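Keeping the white table usable

I finally got the work table into a state I can live with, and a couple of people have asked how it's set up, so I'm writing it down. It took most of May. Very little of that was work. Most of it was putting something in one spot, using the table for a few days, and moving it to another spot.

The table is plain white with a matte top. I bought it from a secondhand office place on Pichon Street after the old one got too wobbly to write on. The old one was dark brown and hid everything. I could leave pencil shavings on it for a week and not see them. On the white one I see all of it: eraser crumbs, hair, the ring from a coffee cup, any line a marker leaves when it runs off the paper. I thought this would annoy me, and for the first week it did. Then I started wiping it down every evening and got used to it.

I use the table for a few different things. I letter signs and price tags for Nadège Millet's shop, which is mostly marker work. I do my bills and mail there. I eat lunch there more often than I should. The trouble with the old table was that all three left their stuff behind, and by the end of the week I was pushing a heap of envelopes over to make room for a plate.

So the first thing I did was take everything off and put it on the floor. Pens, markers, rulers, tape, a stapler with no staples, two phone chargers that don't fit any phone I own, a bag of rubber bands, a jar of buttons. I left it there overnight and only brought things back to the table when I went looking for them. After five days most of the pile was still on the floor. Some of that went in the trash, some went in the hall closet, and the buttons went to Léonie Vasseur, who sews.

What came back was a short list. Markers and pens, the things I need for lettering, something to drink out of, something to put food in.

The pen holder was the easy part. I had been using a coffee mug and it was too short for the longer markers, so they leaned out and the mug would tip if I grabbed one too fast. I replaced it with a black mesh one, square and tall. It stays put and the markers stand up in it. You can see through the sides a little, which helps when I'm hunting for a color. Dust does get in the holes. I run a dry paintbrush over it when I remember.

I tried dividers in it for a while, the cardboard kind, cut from a cereal box. They got soft at the bottom and the thin pens slid underneath and I had to shake them out. I threw the dividers away. If I only keep in there what I use, I don't need them.

The yellow bin is for whatever doesn't stand up. I bought it from the bargain shelf at Nuster Home, where yellow was the color they had left. I would have picked gray. I've come around on it, though, and on a white table it's easy to find out of the corner of your eye. Tape, the short ruler, a rag, the scissors. When the bin is full I have to take something out before I put anything in. I don't let myself get a second bin. I had three on the old table and they were all full of the same junk.

Food and drink were harder. I knocked a cup of tea over a finished set of price tags in the spring, a whole afternoon's lettering, and the ink went everywhere. Since then I only drink from something with a cap. A plain bottle of water is fine. It goes toward the back of the table and the cap goes back on between sips. I don't always manage the second part.

The bowl is clear and shallow with a wide rim. It came with a salad set from Mornine and the rest of the set broke a long time ago. I like having it out. It takes up less of the table, to my eye at least, than the blue china one I had before, and I can see what's in it without leaning over.

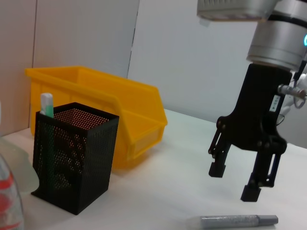 Black mesh pen holder, yellow bin.

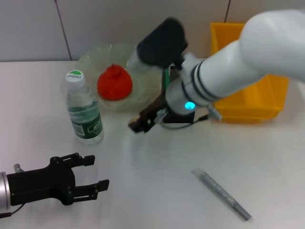
Water bottle and the clear bowl.

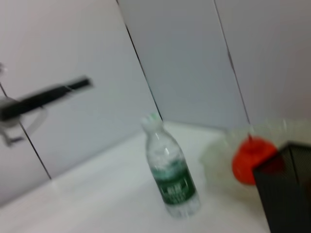 How do you get marker off a white tabletop without dulling the finish?

Start with a damp cloth and a drop of dish soap, and wipe as soon as you notice the mark. For permanent marker, put a little rubbing alcohol on a cotton pad, test it on the underside of the table first, then dab the line and wipe it with a clean cloth. Skip powdered cleansers and scouring pads, which can leave a shiny patch on a matte surface.

That's the one I get asked most, and I learned the part about shiny patches on my own table. There's a spot near one corner, the size of a thumbprint, where I used one of those foam erasers and pressed too hard. It doesn't show head on. If you sit low and the light is coming in from the side, it's there.

The other thing I changed was where the table stands. It used to be in the middle of the room, with a chair on each side, and people put things down on it as they walked past. Keys, mail, a bag of groceries. I pushed it up to the wall. It now has one side less for people to come at it from, and that cut down on the drive-by clutter more than any bin did. I lost a place to sit, which I mind when someone is over. We eat in the kitchen then.

For light I use the ceiling fixture and nothing else. I did have a desk lamp and I took it away. The base used up a whole corner and the cord ran across the part where I do my lettering. The white top bounces enough light that I haven't wanted the lamp back, except for a couple of late evenings. I've got it on a shelf in case winter changes my mind.

Mail has its own rule now. It doesn't go on the table until I'm ready to open it. It sits in a wire tray by the front door, and when I bring it over I bring all of it, and I don't get up until it's paid, filed, or in the recycling. I do this once a week. I've missed a week here and there and the tray gets ugly, but at least it's the tray.

As for the lettering, I lay out the paper first, then take out only the markers for that job. They lie on the table while I'm working. A marker in the pen holder is one I'm not using. When I finish a sheet I cap them, wait a bit for the ink, and move the sheet to the top of the bookcase to finish drying. I used to leave drying sheets on the table, and that's how the tea got them.

I also go through the markers on the first of the month. I scribble with each one on the back of an envelope. If it skips, I store it cap down for a couple of days and try it again, and if it still skips it's gone. I had been keeping dead ones for years. I would pick one up, find out it was dead, and put it back. I don't know why I did that. I bought a box of Millico markers last year thinking I'd be set for a long time, and they're fine for thick letters but the tips go fuzzy on textured card. I keep those for rough drafts.

The evening wipe goes like this. Bowl to the kitchen if there's anything in it that won't keep. Bottle off. Pen holder and bin moved to one end, wipe the other end, slide them back, wipe the first end. Warm water, almost no soap, then a dry cloth. It's done before the kettle boils. If I skip it one night I don't notice, and if I skip it two nights I'm back to looking for a clean place to put a sheet of paper.

There are still a few things I haven't sorted out. The scissors are too long for the bin and I keep laying them next to it. I could hang them on the wall, but I rent, and I'd want to ask before I put a screw in. Stick-on hooks have never held for me past a month or two. I may just buy shorter scissors.

I don't have a good place for the long ruler either. It's behind the bookcase, standing up, and I have to fish for it. Léonie keeps hers flat under a cutting mat and that seems like a decent idea, but I don't have a mat. I've looked at them. The big ones would cover half the table and they're green, and I like the white.

Nadège has another batch of tags for me in a couple of weeks, 133 of them, smaller than the last ones and on brown card. I'm curious how the setup does with that many. I usually spread the finished ones out in rows to dry and the bookcase top won't hold them all. I might bring the folding table up from the basement for those few days. If I do, it goes back down as soon as the tags are picked up.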